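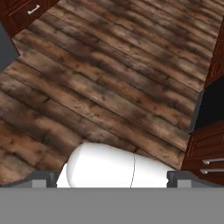

Re: [forkitcombe-floors] Vernar oil on old boards, anyone?

From: Karabo Nel
To: forkitcombe-floors list
Date: 8th September

Archana Singhal wrote:

> We have the sander booked and I'm leaning toward the Vernar hard oil.
> The woman at Dobson says one coat covers it, no buffing, and it won't
> need touching again for 20 years. Gert used it in his hallway and
> seems happy. The quote for our downstairs came to 844 with labor.
> Is there any reason not to go ahead? Also, do we really have to
> fill the gaps first?

Archana,

I'd slow down. Gert's hallway was done in March. It has had one summer of people walking on it in socks. Ask him again after a couple of winters of grit and boots and then I'll listen.

The 20 years bothers me more. Who measured that, and on what floor? I've read the leaflet twice and it talks about "typical homes" without saying what one is. We have two dogs and a back door that opens onto mud. The last oil I put down was supposed to go 14 years and I was on my knees patching by the sink in 3.

One coat I simply don't believe on old softwood. The worn parts drink it and the hard parts don't, so you end up with dull patches next to shiny ones. Maybe Vernar has solved this. I'd want to see it on a spare board from your own house, sanded with the same grit, left for a week and then walked on. Dobson will sell you a sample can if you push. Zinhle got one, though she had to ask more than once.

On the gaps – leave them, unless you get a real draft. Filler looks fine the day it goes in. Then the heating comes on, the boards shrink and it cracks out in crumbs. Slivers of matching wood glued to one side hold up better, but that is slow work and I'd do it only in the worst spots.

Two things to ask about the quote:

Does the labor include edges and corners? The big sander won't reach them, and mine were charged as an extra.

Who moves the furniture? Tustau told Ayanda it was included and then left the heavy pieces where they stood – she still has bare wood under the dresser.

If the answers are good, fine, go ahead. I'd still get a second price.

Karabo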